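植物性饮食厨房操作指引：豆类、坚果及植物奶的家庭处理

本指引由Truseo素食生活中心编写，供参加家庭厨房课程的学员及一般读者查阅。各项内容按食材分列，读者可按需要选读。文中用量以四人家庭一餐为准，人数不同者自行增减。

一、干豆的挑选与浸泡

购买干豆时，应选颗粒完整、色泽一致、表皮无皱缩者。散装豆类回家后先摊在浅盘中拣去碎石、霉粒和虫蛀粒，再装入密封容器。新豆与陈豆不可混装，两者吸水速度不同，混煮时往往一半已烂，一半仍硬。容器外宜贴标签，写明购入月份。

黄豆、鹰嘴豆、红腰豆须浸泡过夜，水量为豆的3倍。气温较高的月份，浸泡容器应放入冰箱冷藏，中途换水一次。绿豆、小扁豆和去皮豌豆瓣可不浸泡，洗净后直接下锅。浸泡水一律倒掉，不作煮豆之用。

红腰豆须特别注意。生的或未熟透的红腰豆含有植物凝集素，食后可致呕吐、腹泻。浸泡后应换清水大火煮沸，保持沸腾至少十分钟，再转中小火煮至完全软透。慢炖锅温度不足，未经煮沸的红腰豆不得直接放入慢炖锅。

二、煮豆

煮豆时水面应高出豆面两指。煮沸后撇去浮沫，转小火，锅盖留缝。盐可在豆子将软时加入；番茄、醋、柠檬汁等酸性配料须待豆子软透以后再放，否则豆皮发韧，久煮不烂。

判断生熟，取三四粒用拇指与食指轻捏，豆心无硬粒即可熄火。拟作沙拉者，捏之成形而内里绵软便可；拟打成豆泥者，须煮至一捏即碎。熄火后让豆子在原汤中放置半小时，豆皮不易开裂，味道亦较均匀。

煮豆的原汤不必倒掉。鹰嘴豆汤冷藏后质地浓稠，可打发后代替蛋白，用于松饼和蛋黄酱类酱汁；黑豆汤可入汤底。红腰豆的汤汁颜色较深，宜用于炖菜。
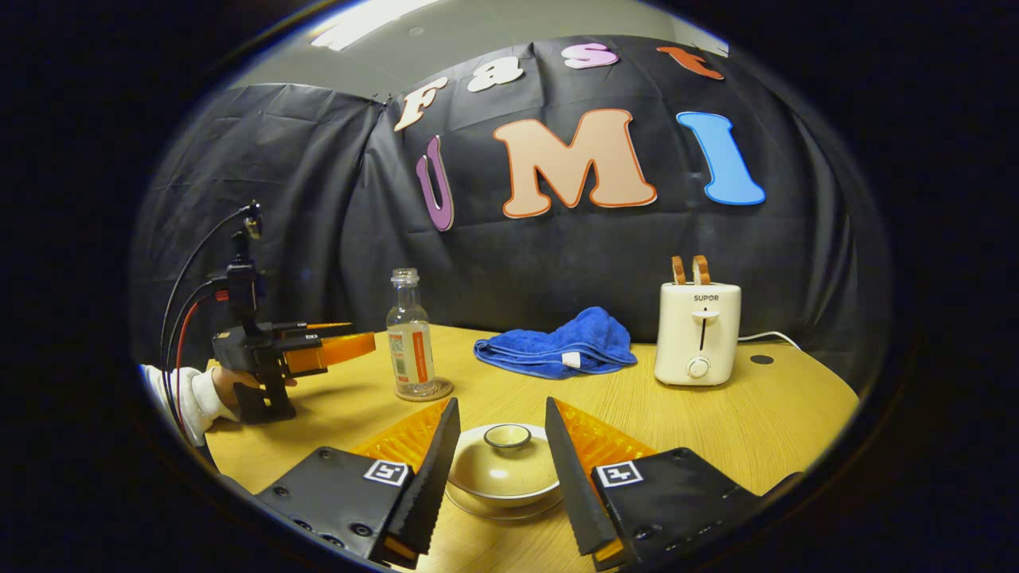

熟豆如当日不食用，应在两小时内放凉并送入冰箱，冷藏保存三日。超过三日的用量应分小包冷冻，每包以一餐为限，装袋后压平，以便叠放和解冻。冷冻熟豆可保存三个月，用于炖煮时无须解冻，直接下锅即可。

三、豆浆与其他植物奶

自制豆浆必须彻底煮熟。豆浆加热至八十余度时会大量起泡，形似沸腾，实际尚未煮透，业内称为“假沸”。此时应调小火力，不断搅动，待泡沫消退、真正沸腾后再煮五至十分钟。锅具宜选深者，浆液不超过锅身的三分之二。

燕麦奶的常见问题是黏滑。处理办法是用冰水，搅打时间不超过三十秒，过滤时不要用力挤压滤袋。燕麦奶加热后会变稠，用于热饮时应多加一成清水。

杏仁奶、腰果奶宜用浸泡后的生坚果制作。腰果浸泡四小时后质地甚软，使用功率较大的搅拌机时可不过滤。杏仁须浸泡过夜并去皮，过滤后的杏仁渣可摊平低温烘干，磨碎后掺入饼干面团。豆渣水分多，易变质，应于当日炒制或冷冻。

自制植物奶不含稳定剂，静置后分层属正常现象，饮用前摇匀即可。冷藏期限以三日为限，出现酸味、结块或起丝时应弃去。

四、豆腐与天贝

盒装豆腐开封后如未用完，应浸入清水冷藏，每日换水，两日内用完。老豆腐用于煎炸之前，须压去水分：以干净棉布包裹，上置砧板及重物，压二十分钟。压水后切块，撒少许盐和淀粉，入锅后待底面定形再翻动，过早翻动容易碎裂。

老豆腐冷冻后解冻，内部形成蜂窝状孔隙，吸汁能力明显增强，适合火锅与红烧。解冻后应先挤去水分，再放入调味汁。嫩豆腐不宜冷冻，可与腰果一同搅打，制作浓汤或甜品馅料。

天贝略带苦味，初次食用者可先切片蒸十分钟再腌渍。天贝表面出现少量灰黑斑点，系菌丝产孢所致，一般不影响食用；如出现粉红、蓝绿等颜色，或有刺鼻氨味，应整块弃去。

五、坚果与种子

坚果和种子油脂含量高，受热受光后容易酸败。核桃、松子、亚麻籽宜冷藏，购入量以一个月内用完为准。亚麻籽应现磨现用，磨好的粉末在冰箱内保存不超过一周。一汤匙亚麻籽粉加三汤匙清水，静置十分钟成胶状，可代替一个鸡蛋用于烘焙。

烘烤坚果时，烤箱设在较低温度，单层平铺，中途翻动一次。坚果出炉后余热仍在继续作用，应在颜色略浅于所需程度时取出，并立即倒离烤盘。

六、器具的清洁

搅拌机用毕应即刻加入半杯温水和一滴洗洁精，低速运转片刻后冲净。坚果酱残留可用硬毛小刷清理刀座。滤袋洗净后以沸水烫过，悬挂晾干，不可湿放在抽屉中。砂锅和陶制器皿骤冷骤热易开裂，热锅不可直接置于湿冷台面，洗后应敞盖晾透再收存。

木砧板按用途分开。处理洋葱、大蒜的一面应作记号，以免气味沾染水果和甜品原料。砧板每周用粗盐和半个柠檬擦拭一次，冲洗后立放。

七、材料与咨询

本指引的印刷本可在中心前台领取，首次印制3000册，领完后另行通知。各分馆周六上午设有厨房咨询时段，读者可携带疑问前来，无须预约。有豆类、坚果或麸质过敏史者，使用文中替代方案之前请先咨询医师或营养师。

Truseo素食生活中心 编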